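Ticket 3067: Packing cell 2, right arm stops over the small black cup
Opened by: Naima Naciri, Penden takeaway packing
Assigned to: Wael El Sherbiny, Clakeditz support
Status: open

Naima, 8:20
Good morning Wael, and thank you for being so patient with us in October! Same trouble again, I'm afraid. The left arm is happy with the straws in the red cup, but the right one comes down to the rim of the small black cup and then waits until one of us presses resume. We have 2,000 bags to send out for Morin, and my packers (who were just getting used to checking orders while the arms do the reaching) are back to hovering beside the cell, which makes everybody a bit grumpy.

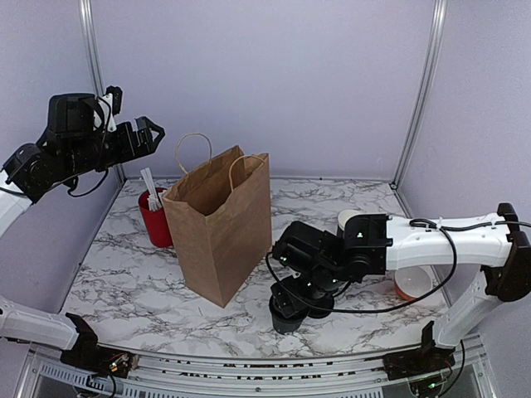 Reply from support

Wael, 9:05
Hello Naima, lovely to hear from you, even with this. Before anything else, please look at the long black cable on the right arm. It sweeps down in front and across the tabletop to the bag side, and I'd like it tied up higher along the forearm. Then lower the speed to 20 percent, run one order and send me the Wimura log. Let the packers know they can go back to order checks while I read it.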